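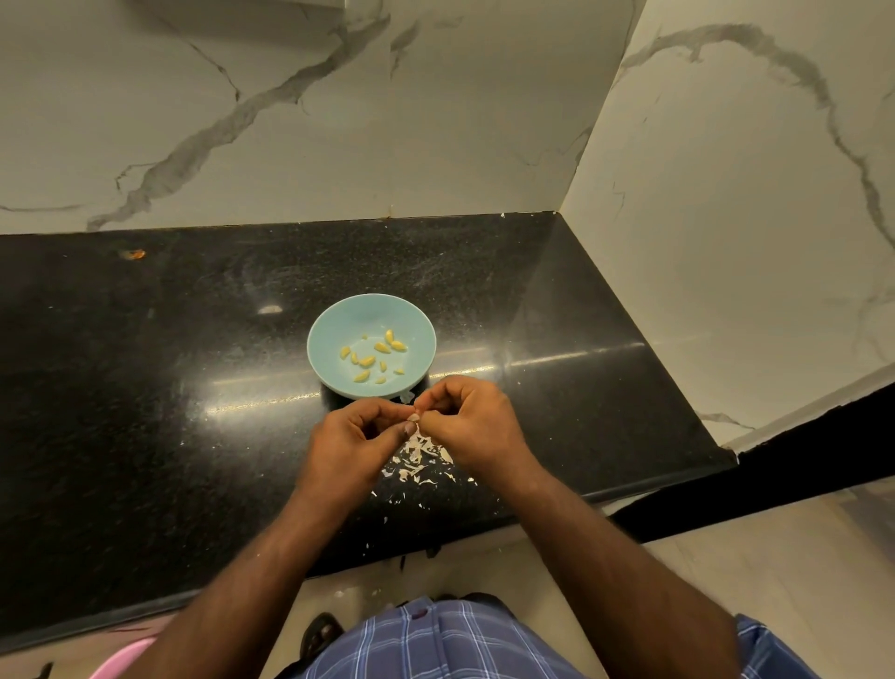
Ukora Kitchen School Puts Garlic Shortcuts to the Test and Goes Back to Peeling by Hand

MEDON, 26 December 2022 – The Ukora kitchen school has spent the fall trying out the tricks that are supposed to make peeling garlic quick and painless. Its findings, released today, will disappoint anyone hoping for a miracle. For the small amounts most households cook with, the school will go on teaching its students to peel cloves with their fingertips, over a bowl, on a clear stretch of counter.

"Every few months somebody sends me another video," said Bohdan Pavliuk, who runs the school's home cooking classes. "The cloves fly out of their skins in ten seconds and everyone is smiling. I would like to see the same person do it with last month's garlic from the bottom of the drawer."

The school worked through 1000 cloves, bought from ordinary grocery stores and from the Yurchenko market. Staff tried shaking cloves in a lidded jar, soaking them in warm water, heating them briefly in a microwave and rolling them in a rubber sleeve. Each method was repeated on different days by different people.

Shaking did loosen plenty of skins. It also bruised the cloves, and small ones came out of the jar with their skins still on. Of one batch of 200, 37 had to be finished by hand, and that was among the better results. Soaking made the skins soft but left wet scraps stuck to everything, including the cook. The microwave gave cloves that peeled easily and had started to cook, a poor trade if they are going into a salad dressing. Rolling was hard to object to, apart from the price of the sleeve and the need to wash it.

Pavliuk does not claim the tests settle the matter. The school has no laboratory, the garlic varied from bag to bag, and some of the people doing the peeling had been doing it for years. A restaurant with a bucket to get through may well prefer the jar. "I am talking about a bowl of garlic for a family," he said. "By the time you have found the jar and its lid, you could be half finished."

He is equally doubtful about the idea that hand peeling has to be tidy. Papery skins pile up in front of the cook, the smaller flakes travel, and a dark polished countertop shows every one of them. The school's advice is to let the heap build, keep the peeled cloves in a shallow bowl just behind it, and clear the lot once at the end. Stopping to wipe after each clove only spreads the bits farther. A flake of skin on the rim of the bowl is no cause for alarm.

Students are told to trim the root end, press the clove lightly until the skin cracks, then pinch it and pull the skin away in strips. Tiny inner cloves are worth peeling only if the cook has the patience. Pavliuk throws his into stock with the skins on and suspects most people would be happier doing the same.

The findings will be used in a 2-hour class on onions and garlic, which starts in February at the school's Jirkska Street kitchen. Students may bring a garlic gadget from home if they wish to defend it. It will be tried on the same garlic as everyone else's.

We use cookies to remember your settings and to see which pages are read. Accept all | Manage choices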